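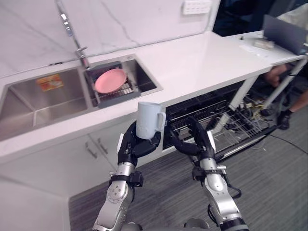
Margaux wants the mug task cut down to one arm. Her comment on last week's entry, copied across so that it sits with the rest: the second arm gives us twice the joints to go wrong and the judges score the mug, so park it and spend the time on the grasp. Rasmus replied under it that the rules give extra points for a handover and that we would be throwing those away before we start. I have left both comments where they are. My own view is further down, after the numbers.

Saturday, kitchen bench

In from ten. Rasmus, Ona and me for the whole day, Līga from after lunch. Margaux on the call for the first hour.

Aim for the day was the mug part of the Venckus round: pick up, bring to the front of the counter, hold, put down upright. The pink plate and the dishwasher are for later in November. Ona wanted to try the plate anyway and we agreed to leave it until the mug is steady.

Software: started on the branch from Thursday night, the one with the slower wrist. Jotora (our planner) loaded first time. Mosum (the hand controller) did not, same complaint as before about the calibration file being older than the hand firmware. Redid the calibration for both hands, left first. It takes ages and we should script it. Līga has half a script on her laptop and says it needs an evening.

Morning runs

First batch was 24 attempts, left hand only, right arm told to stay where it was. Mug started each time on the same pencil mark, handle to the right. Rules we gave ourselves:

A run counts if the mug is lifted, carried to the front, held for five seconds and put down standing.
Touching the mug twice before lifting is allowed.
Anyone steadying it by hand ends the run.
Stop button held by one person who does nothing else.

Result: 19 good, 5 bad. Of the bad ones, three were the thumb closing early and pushing the mug away. One was the planner giving up with no path, which cleared when we restarted it. The last was my fault, I had typed the put-down height in the wrong units and the arm stopped well above the counter and waited.

The early thumb is the same thing we saw in the classroom with the plastic cups. On the cups it did not matter much because they are light and the fingers drag them back. The ceramic mug does not come back. Ona moved the thumb so that it starts closing 200 milliseconds after the fingers. That was a guess, she says so herself, and it was a good one. Next ten runs with the delay in: no early thumb. One mug put down on its edge and saved by the stop button.

Wrist notes

The slow wrist setting is worth keeping for the carry and is a nuisance for everything else. With it on, the whole run is long enough that we would be close to the limit if anything needed a second try. Rasmus changed it so the slow setting only applies while Mosum reports a closed hand. Works, but Mosum reports closed a moment after it really is closed, so there is a small jerk at the start of the lift. You can hear it. Not bad enough to lose the mug in any of the runs we did, and I would still like it gone before anybody puts water in.

Also: the handle. When the mug starts with its handle towards the robot, the fingers go for the handle about as often as for the body, and neither grasp is any good. For the round we are allowed to choose the starting turn of the mug but not the spot. I have put "handle right" on the set-up sheet in capitals.

Afternoon, two arms

Tried the handover after lunch. Left picks up and holds near the front edge, right comes across with the fingers curled and opens at the last moment. Rasmus had this working in the simulator all week and it looked very smooth there.

On the bench it is not there yet. The approach is fine. The right hand stops short every time and by much the same amount, which makes me think it is an offset between the two shoulders and not the grasp at all. Līga checked the model file against the drawings and the shoulder spacing we are using is the one from the old stand. Nobody updated it when we changed over. New value measured with the long rule: 245 mm from the centre line to each shoulder. Put it in the file, but by then we had lost most of the afternoon and the right hand needed homing again.

After the change, four tries. Right hand got to the mug in all four. Took it off the left hand in one. In the other three the left did not let go, because the release waits for a force reading from the right hand, and the threshold was set for the cups. Left it at that. I did not want to be changing thresholds at the end of the day with everybody tired.

On one arm or two

Margaux is right that the one-arm version is close to done and the two-arm version is not. Rasmus is right about the points. What I would like to do is freeze the one-arm version as it stood before lunch, thumb delay included, and tag it so we can always go back. Then give the handover two more sessions. If it is not passing eight out of ten by the end of the second, we enter with one arm and stop arguing. Ona and Līga both said yes to this. Rasmus said yes with a face. Margaux, please say here if you object.

Things learned that belong in the guide for next year's class

Check the stand dimensions in the model whenever the stand changes. Write the date of the check in the file itself.
Cups are fine for teaching the sequence and no use for tuning the grip.
One change at a time between batches. We broke this twice, and the second time we could not say which change had done it and had to go back.
Put units in the names of the variables. I am writing this one for myself.

Safety

Two stops pressed all day, both on purpose and both fine. The stop on the bench side is stiff and Ona had to press it twice to be sure. I have asked Algirdas if there is a spare in the store. Until it is changed we use the handheld one only.

Reminder that whoever is at the laptop calls out before sending a move, every time, including the small ones. We got lazy about it after four o'clock.

To do

Līga: calibration script, both hands, with a warning when the file is old.
Rasmus: look at the late "closed" signal from Mosum, see if finger current gives it sooner.
Ona: thumb delay, try shorter and longer on the same mug, ten runs each.
Me: tag the one-arm version, print the set-up sheet, write to Huvau about the replacement finger pads. They said two weeks and it has been three.
Algirdas: stop button. Also whether we can have the room on Wednesday evening.
All: handover threshold, first thing next session, nothing else until it is done.

Logs are in the shared folder under the session name, mug runs and handover runs kept apart. Runs 11 and 12 in the morning set have the wrong label, they are both left hand. I will fix the labels when I tag.

Later, same evening: Algirdas has found a stop button. He says Wednesday is fine from six if we put the chairs back.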